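The Cell That Needs a Morning to Itself

The sales sheet for the Tekin cell promises that it will be ready to work eight minutes after you switch it on. I have now watched it being switched on in three different rooms at Gustbridge, and the shortest wait was long enough for me to finish a sandwich and read the manual's chapter on waiting.

In fairness to Tekin, the clock on the sales sheet starts after calibration. Calibration is the part that takes the morning.

Gustbridge is a testing house in Trerkside. Companies that sell robot arms to stores, libraries and returns warehouses pay it to find out whether the arms can pick up ordinary things, and the cell I came to see spends its days on flat ones: books, folders, boxed games, glasses. There is a fixed camera that looks over the table and a smaller one that rides along at the wrist. The software that joins the two is called Brirnent, and most of what goes wrong goes wrong there.

Recep Coşkun has charge of the cell. He gets in at seven, before the phones start, and he doesn't let the arm move until he has gone through the fixed view with a notebook next to him. He uses a test layout that looks too easy to be worth anyone's money, with a black-topped book or something like it, a pair of dark-framed glasses and a lot of bare white table.
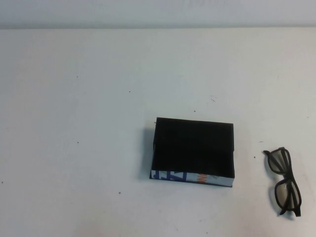 What the fixed camera gets wrong

Coşkun likes this layout because it contains two things that cameras handle badly. Matte black gives back very little light, so the software has a hard time deciding how high the top surface is. Gray lenses let the table show through, and Brirnent has been known to decide that a pair of glasses is a thin wire outline with nothing in the middle. On a bad day it plans a grip straight through a lens.

Then there is the dirt. A white tabletop shows every speck, and the software has opinions about specks. During the first week Coşkun had the cell, it logged 76 false objects on a table he had wiped that same morning. He raised the size threshold until the specks went away. He then found he had also taught it to ignore paper clips, and a customer who cared about paper clips was due after lunch.

"They call it self-tuning," he told me. "I'm the self."

The routine he has settled on is short, and none of it comes from the manual. He wipes the table dry, with no spray. He checks that the line where the table meets the wall is still level in the fixed view, and if it has tipped, he loosens the camera bracket and starts over. He looks at which way the shadows fall. A soft shadow on one side of the book is fine with him. A hard one means somebody has been at the lights, and the software will try to give the shadow a thickness.

After that he leaves the arm holding still for a while so the joints can warm up. Tekin says this isn't necessary. Coşkun says Tekin is welcome to come and set the cell up without it.

Down at the wrist

The second camera is where I began to have real doubts about the whole idea. A wrist camera is supposed to take over when the arm gets close, and supply the fine detail that the fixed one can't. That is how it's sold. Up close, though, detail is in short supply. The view is blurry, a big share of it is dark, and what remains is mostly a pale surface. Scuffs that you would never notice standing up turn into landmarks. One slim diagonal scratch has become so familiar that Coşkun uses it to judge whether the lens has slipped out of focus overnight.

What he wants from this view is a single clean edge. If the border between the pale surface and the dark strip beside it comes out sharp and straight from top to bottom, he accepts the focus and moves on. The blue and white printing next to it is his second check. When the blue starts leaning toward purple, the white balance has wandered, and he resets it by hand.

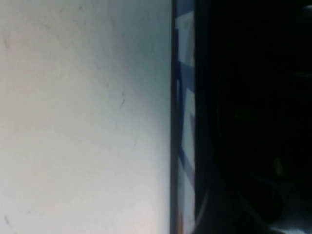

Wrist camera view
Tekin cell, Gustbridge

He showed me the log he keeps on paper. Since the cell was installed it has made 2,483 attempts at picking something up, and he has stopped it himself during 1,085 of them. Tekin's own dashboard counts those differently. A run halted by a person is filed under "operator event" and left out of the success rate, and so the success rate looks wonderful. I asked him whether he'd complained. He said he had sent an email in September and gotten back an invitation to a webinar.

It would be easy to read all this as a story about a bad product. I don't think the Tekin cell is especially bad. The arm is solid, the bracket is better than most, and when everything is lined up it does the dull work it was bought for. My quarrel is with the word "automatic," which appears on nearly every page of the brochure and describes very little of what I saw. A skilled man spends hours getting a machine into a condition where it can be left alone, and then he doesn't leave it alone.

Gustbridge doesn't put those hours on the invoice. Neither does anyone else I've spoken to in this line of work. The people buying arms on the strength of a test report will have to wipe their own tables and loosen their own brackets, in buildings where the light changes whenever a truck backs up to the door. Some of them will have a technician like Coşkun. I suspect many have been told they won't need one.

He is now trying out a new fixing for the wrist camera, a stiffer plate that he cut himself after the supplied one let the lens creep. It has held its focus so far. He still checks it against the scratch every morning, and he has asked the cleaners not to polish that part of the table.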